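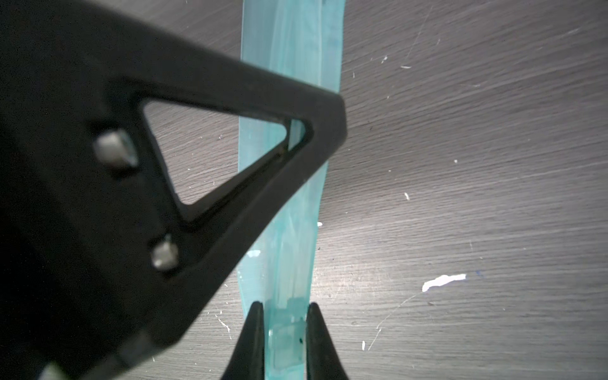 About Brinberg

Brinberg began as an evening class in a borrowed college workshop, and I suppose it has kept something of that feeling ever since. We teach people to teach robots. Our students come to us from packing firms, repair shops and sixth forms, most of them never having touched a robot before, and they learn to show one a task by driving its arms themselves, over and over, until there are enough good goes for it to learn from.
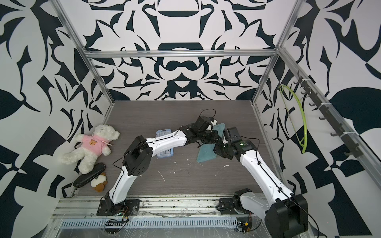
Teaching by showing suits patient people, we find, and you needn't be able to write a line of code to be very good indeed at it. A beginner starts with one arm and moves on to two when they feel ready. Working a pair of them, with the grippers brought in close over something flat and light blue, takes the sort of calm you might need for icing a cake -- and a teddy bear in a pink hoodie is quite good company while you find it.

Our introductory course, Losarex, runs for 12 weeks and starts each June. We keep the groups small so that everybody gets a proper turn at the controls. 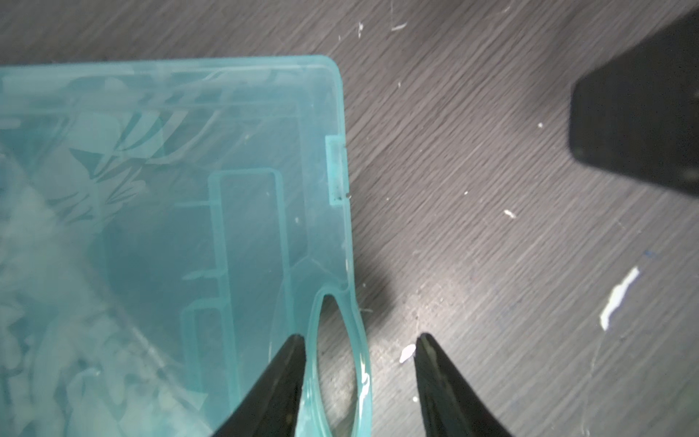
Gripper fingers either side of the handle loop on a storage box.

We are fond of everyday objects here, particularly the see-through and slippery ones. Last year's students recorded 592 demonstrations between them, clumsy ones included, and we were proud of the lot.

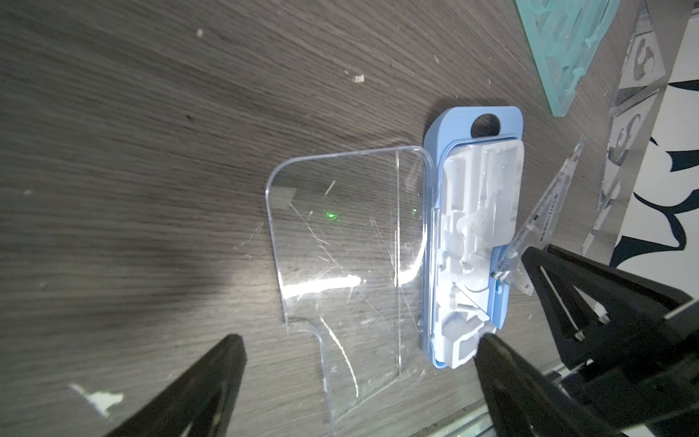

Thaddeus Holloway
Founder and Course Tutor

If you'd like to come and have a go, please do write to us -- we are always glad of visitors, and the kettle is seldom off for long.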